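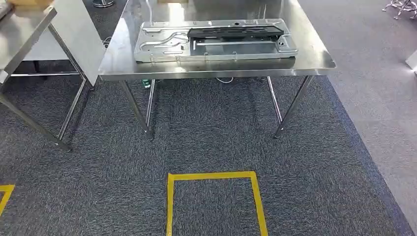
**Unit 3: Stiffness of formed sheet parts**
Course notes, R. Kaufmann, 2/18/24

Read chapter 2 of the course text before working through these notes. Symbols follow the list handed out with Unit 1.

## 3.1 Flat sheet in bending

A flat strip of width *b* and thickness *t* has a second moment of area

I = b t³ / 12

Halving the thickness cuts the bending stiffness to one eighth, while the mass only drops to one half. Thin sheet is therefore cheap to buy and poor at carrying loads across its face. In-plane stiffness falls in direct proportion to *t*. Most of the design work goes into moving material away from the neutral axis without adding any.

## 3.2 Beads

A bead is a shallow channel pressed into the sheet. It raises *I* along its own length and does very little across it. A panel with parallel straight beads will still fold easily along a line between two of them. Curved or crossing beads reduce this effect but are harder to form, and the sheet thins most where two beads meet.

Points to check on a drawing:

- Bead ends. An abrupt end concentrates stress. Use a run-out.
- Distance from bead to edge. Too small, and the edge pulls in during forming.
- Inside radius. Keep it at or above the sheet thickness for mild steel. Harder grades need more.

## 3.3 Flanges and tabs

A continuous flange stiffens a free edge. Short bent tabs are mainly for location and fastening, and should not be counted as edge stiffening in a hand calculation. Relief cuts belong at both ends of any tab that does not run the full width of the edge.

## 3.4 Holes and openings

Place small holes near the neutral axis of the formed section where the layout allows. Large openings interrupt the load path. A drawn lip recovers part of the loss. Holes pierced before forming will distort if they lie close to a bend line, so tight hole positions are pierced last.

## 3.5 Worked case: Zirkuvent housing base

The Mösli shop supplied test data for the base panel. The beaded version carried 1,207 N at the deflection limit. The flat blank of equal thickness carried 11 percent of that load. Note that the test used simple supports on two sides, so the result does not carry over to a clamped panel.

## Problems

1. Derive the stiffness ratio in 3.1 for a change from *t* to 2*t*.
2. Sketch a bead layout for a square panel loaded at its center. Mark the weakest fold line.
3. Using the case in 3.5, find the load carried by the flat blank.

Solutions go in the Plurno folder under Unit 3. The Fastelberg data set is needed for Unit 4 only.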